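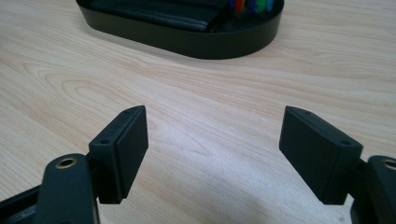 The tabletop at Workport. Lovely grain!

Posted in: Cikis list > Hallways, hooks and small storage

Hello all,

Replying to the question about key stands, as I've been itching to talk about ours and this is the perfect excuse. I'll put the original bits in as I go so I don't wander off (I will wander off).

> We have a bowl by the door and everything ends up in it. Keys,
> coins, a tape measure, two padlocks that may or may not belong
> to anything. I'd like to get the keys out of the bowl and hanging
> up, but the wall is plaster over something very hard and I don't
> want to drill it. Has anyone used one of those little stands that
> sits on a table? I worry it will fall over the first time someone
> is in a hurry.

Yes, and I'm a complete convert. We have one on the big table at Workport, where five of us share the space and where the keys used to live in a biscuit tin. It's a black T-shaped thing, one thin post with a bar across the top and four pegs hanging down from the bar, each with a tiny knob on the end. It came from Gunawan, the hardware shop by the station, who had it on the bottom shelf behind the door wedges. I nearly missed it. If yours is the kind of town that still has a shop like that, go and get down on your knees and look at the bottom shelf.

About the falling over: the bar is the widest part and the post is slim, so I had exactly the same worry. I hung everything from one end for a day to see what would happen and it stayed up. A proper bunch with a car fob on it makes it lean a bit if you're rough. What I'd say is put the heavy bunch nearer the middle and the single keys on the outside, and take keys off by lifting the ring over the knob, not by tugging at it. The knobs are very small but they do their job - I have never had a ring drop off by itself.
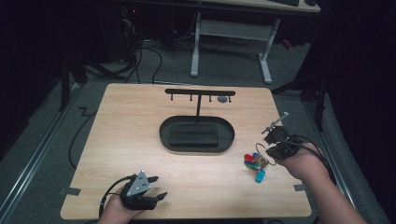

The other half of the arrangement is the tray, and I think it matters just as much as the stand. Ours is a black oval one with a raised rim, and it sits right at the foot of the post. Before we had it, people would come in with a hand full of odds and ends, hang up the keys and then scatter the rest across the table. Now there's an obvious place for the rest. It's shallow and already mostly spoken for, so it can't turn into your bowl! I'm convinced a deep bowl is half the trouble. You can't see the bottom of it, so you never clear it.

> Also, what do people do about the rings themselves? Ours are a mix
> of split rings, a bit of string and one of those curly plastic
> wrist things. None of them look like they'd go over a small hook.

Oh, I have feelings about rings. The plain thin wire ones are the best by a mile for this. They're light, they slip over a small peg without any fiddling, and they hang flat. The thick split rings are fine too but they're murder on the fingernails when you want to add a key. I wouldn't bother with string, it twists and then you're poking at it with one hand while holding a bag of shopping with the other. The curly wrist one will go over a peg if you really want it to, but it bounces, and every time somebody walks past it waggles. I moved ours to the back of the cupboard door.

One thing I'd do before you buy anything is tip the whole bowl out on a clear bit of table and sort the keys from everything else. I did ours on a Monday evening with the radio on and it was enormously satisfying. The workshop keys went in one heap, the bike locks in another, and then there was the sad heap of keys that fit nothing. I tried every one of those in every door before I let them go. One opened locker 631 downstairs, which we'd been paying for since the spring without using it, and inside was a perfectly good kettle. So do try them.

After that, give each peg one job and don't change it. Ours go front door, bike shed, shutter, and then the last one on the right is for whatever is on loan. We tried labels and they looked dreadful and fell off. By the second week we all knew it by position anyway, and if I come in at 6 in the evening and the second peg is bare I know the shed is still open.

> What size table are you all using? I've got a narrow shelf over
> the radiator and that's about it.

You don't need much at all. I'd want a depth of roughly 300 mm so the tray has room in front of the post and you're not knocking the bar against the wall each time you reach in. If the shelf is narrower than that you could turn the tray longways and stand the post at one end of it, though I haven't tried that and I'd be curious to hear how you get on. Over a radiator I'd also think about whether metal keys get unpleasantly warm in January. A friend's did. 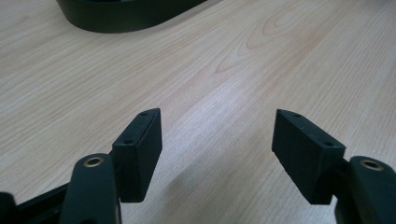 Ours is on a Perberg tabletop, the pale one with the grain running through it, and I love it more than is reasonable. Anything dark stands out on it straight away, so you spot a stray washer or a black pen cap from across the room. If you're choosing a surface as well as a stand, go light under dark. We had a dark brown table before and I lost a bike light key on it for a whole fortnight, in plain sight, next to the stapler.

It does show tea rings, I'll admit. A damp cloth straight away sorts most of them, and I've banned mugs from the key end, with mixed results. I also stuck small felt dots under the tray so it slides quietly and doesn't scuff. Get the thick ones, the thin ones curl up at the edges and collect fluff.

> Is it worth paying more for one with more pegs?

I'd start with four. We thought about a longer bar and I'm so glad we held off, as a spare peg is just an invitation to hang up something daft (in our case, a lanyard from a boat show). If you find you're doubling up rings on one peg every day, then go bigger.

Do write back and say what you end up with, and if anyone else on Cikis has theirs on a shelf and not a table I'd really like to know how it behaves. I'm thinking of a second one for the porch at home, where the bowl situation is every bit as bad as yours. There are three tape measures in it.

All the best from Workport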